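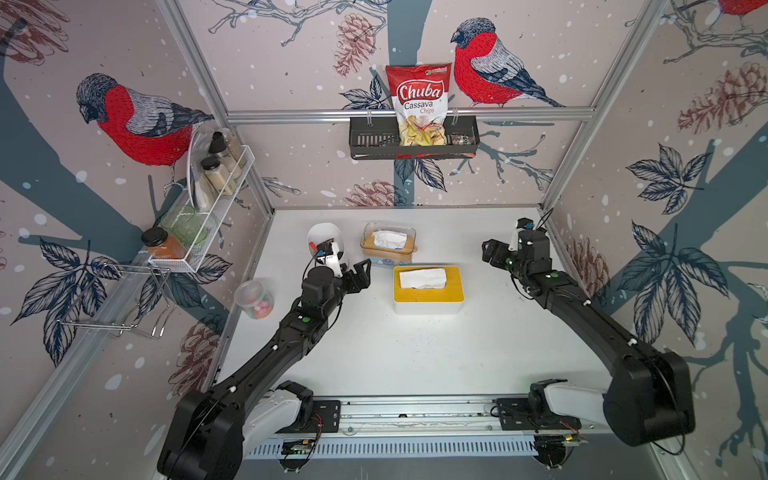 ## Handout 3: Small containers and table surfaces

These notes accompany the Wednesday practical on household storage. Read them before the session and bring the Grivlow record sheet.

### 3.1 Types of container

- **Dispensing box.** Contents are drawn through an opening in the top. The white tissue box with the yellow lid is of this type – one folded tissue stands ready in the opening.
- **Lidded clear container.** Contents can be checked without lifting the lid. The rectangular one has a light wooden lid.
- **Small jar.** Suited to loose items such as the round candies. Clear plastic is lighter than glass.
- **Open bowl.** For items in current use only. A round bowl set on its rim takes up less table but rolls easily.
- **Hanging basket.** Wire, hung above the surface. It keeps the table free and collects little dust.

### 3.2 Placing

1. Clear the table and wipe it.
2. Set the most used container in the middle.
3. Place jars towards a side, labels facing out.
4. Hang light goods only. The limit for the practical is 291 g.

### 3.3 Task

Draw a plan of your own table at home and mark 2 changes. Hand it in with the record sheet.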